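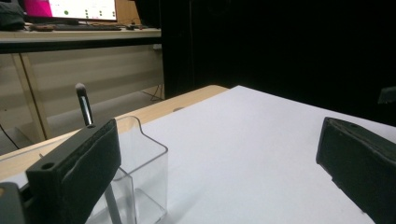 4. Working at the teaching table

This section is for the people who sit at the table and show tasks with the hand-held grippers. It was written at the Osalholm workshop and is used at Lund in the same form. If you are new, please read section 3 (Registering your hands and your chair height) before you start.

4.1 What has changed in the job

Until April the packing staff at Osalholm put every brush and pen into its holder by hand, at the line. The Fidik cell now takes a part of this work. It learns from the movements which we make at the teaching table, so somebody who knows the work must still do it first, slowly and in a clean way.

For most of us this means that the day is divided in two. You have a line turn and a table turn. The table turn counts as normal working time and is paid in the same way. It is not a test of your speed. The recordings are not used for judging a person, and the team leader cannot open them by name. Questions about this point go to Dalal Daher, not to the shift leader.

4.2 Before the first recording

1. Wipe the white surface with a dry cloth. Do not use the spray from the line, it leaves marks.

2. Pull the dark curtains closed behind your table. A person walking past makes the recording harder to use.

3. Put one holder on the table. It can stand anywhere you can reach without lifting yourself from the chair.

4. Put one item in the holder. Start with the item named on your sheet.

5. Take the grippers, one in each hand. Open and close each of them 3 times and look if the fingers meet evenly.

6. Lay the cable along your forearm and then away from you, so that it does not pull the holder when you reach forward.

Note: The sheet says which hand does the work. The other hand also holds its gripper during the whole recording, even when it has nothing to do. Many people put it down at first. Please keep it low and open, near the edge of the table.

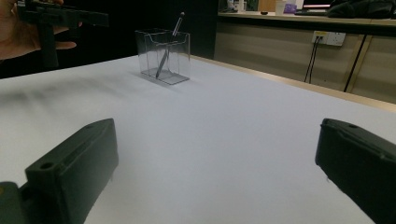 4.3 Picking an item out of the holder

1. Wait for the short tone. Begin with both grippers open.

2. Bring the working gripper to the item from above or from the side. Choose the way that you would choose with your own fingers.

3. Stop for one breath when the item is between the fingers. This small stop is important for the cell, it shows where the grip begins.

4. Close slowly. Press only so much as is needed to hold the item.

5. Lift straight until the lower end is free of the holder. Only then move to the side.

6. Lay the item on the white surface, open the fingers, and draw back the gripper.

7. Say "done" or press the foot switch.

Caution: The clear holders are light. If you lift at an angle, the item catches the rim and the holder comes with it. When this happens, do not correct it in the air. Put everything down, let the recording run to its end, and mark it on the sheet with a cross. A marked recording is also kept, and Gil-soo Kang looks at it separately.

Caution: Do not hold the holder with your free hand or with the second gripper, unless the sheet says "two hands".

4.4 Putting an item back

1. Take the item near its upper third.

2. Turn your wrist before you arrive over the holder, not when you are already over it.

3. Lower the item until you feel the bottom. Do not let it drop the last part.

4. Open and go up, in the same line as you came down.

Brushes: take them by the handle and never by the hair. The white tips become bent very easily, and a bent tip is waste at the line also if it was bent here.

Pens: a slim metal pen can turn between the fingers. Close a little more than with a brush. If it still turns, the pads may need changing, see section 6.

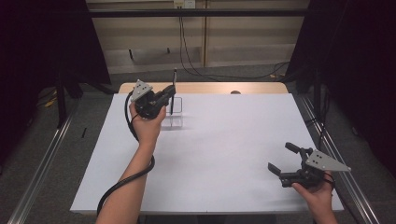

Section 4, reading time: 5 minutes

4.5 Turns and rests

A full set is 2,000 recordings and is shared between everybody on the list. No person needs to finish a set alone, and there is no number for one day. In the first weeks some of us tried to do as many as possible before lunch, and the wrists were sore afterwards. Therefore we have these rules now:

1. Put both grippers down when the rest tone sounds, also in the middle of a good series.

2. Stand up and leave the table. Looking at the phone in the chair is not a rest.

3. Change the working hand after the rest, if your sheet allows it.

4. Tell Jad Smadi the same day if you have pain in the thumb or the forearm. He will give you a line turn instead, and you do not lose your place on the list.

Note: Abla Issa asked us to write here that left-handed people should not be trained to use the right hand for the table. The cell learns from both. She was right, and the earlier version of this section was wrong.

4.6 When the cell does it differently

After a new set is loaded you may go and watch the cell at the line. Please do this, it helps. You will perhaps see your own habit in it — the small stop, or the way you turn the wrist — and you may see something that you would never do.

If the cell repeats a mistake, write down:

- the item and the type of holder
- where the holder was standing (near, far, left, right)
- what the fingers did in the moment before the mistake

Put the note in the box by the door or give it to Samer Akl. It is better to write a short note at once than a long one the next morning. Do not reach into the cell to help it, even if the item is only a little crooked. Use the stop button and wait for the green lamp.

The people at the line decide if the cell works well enough for an item. When they say no, the item goes back to hand packing and comes again on the table list. At present this is the case for all items with a soft cap.

4.7 End of the turn

1. Put the grippers on their stand with the fingers open.

2. Roll the cables loosely. Do not wind them around the handle.

3. Return the items to the tray with the same number as your sheet.

4. Sign the sheet, with your crosses counted at the bottom.

Sheets from Lund are sent to Tusbridge together with ours, so please write the place name on top also. For changing the pads and cleaning the fingers, continue with section 6. Section 5 is only for the team which loads the sets.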